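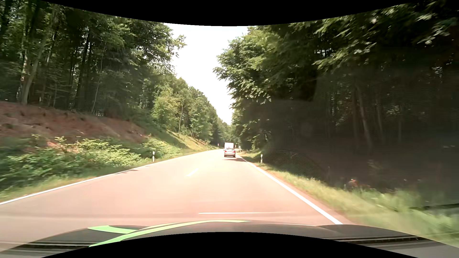 A forest road in strong sun, with a silver car and a taller white vehicle ahead.

Clean Glass and a Tidy Car Before a Long Drive
Household Tips, January 30, 2020

Every August we drive from Merkberg to Tundolton, 264 kilometers, and a big part of it goes between tall trees. When the sun stands over such a road, the pavement becomes very pale and every smear on the windshield starts to shine. I was for many years a person who washed the car only from outside. Now I do the inside of the glass first, the evening before, in the garage with the door open.

What I use

One spray bottle with 300 ml of water and a small spoon of white vinegar. Two microfiber cloths, one for the wet work and one which must stay dry. An old cotton T-shirt for the dashboard. I wash the cloths without fabric softener, it leaves a film on them and then the film goes to your glass.

The inside of the windshield

Park in the shade and let the glass become cool. Spray on the cloth and not on the glass, so the drops do not run down into the air vents. Wipe from left to right, from the top down. The low corners are difficult to reach with the hand in a normal position. Sit in the passenger seat, turn the hand with the back side to the glass, and push the cloth into the corner with the fingers.

Then take the dry cloth and wipe up and down. If a streak stays, you can see from its direction on which side it is: a streak from left to right is from the wet cloth, an up and down one is from the dry cloth. Usually the dry cloth is already too wet and you need a fresh one.

The dashboard

Please do not use the shiny spray. A shiny dashboard gives a reflection in the glass, and on a bright day you look at it for the whole trip. A damp T-shirt is enough. Take away also papers, parking tickets and all light-colored things, they reflect even more.

Outside

Dry insects come off easily if you put a wet kitchen towel on them for ten minutes. Lift the wipers and clean the rubber with the wet cloth until no more black comes. Clean the headlights and the taillights too. I forgot mine in the first years, and the back of the car collects more dirt than the front.

Packing the trunk

Heavy things go on the floor, against the back of the rear seat. We have 3 folding crates from Udell, which stand next to each other and do not slide. Soft bags go in the spaces between. I fill the trunk to 70 percent of its height and leave the rear window free, then the mirror is useful and there is still place for what we buy on the way. The cooler goes in last. I had a cheap one before, the Bianchini that we have now closes better, but its handle is hard for small hands.

For the passenger side

A small bag with water, tissues, sunglasses and one dry cloth. The sunglasses need cleaning the same as the windshield, and warm water with a drop of dish soap is good for them. Keep the dry cloth in a closed plastic bag, otherwise it finds crumbs.

Wash all cloths again when you come home, and let them dry completely before they go back in the garage drawer.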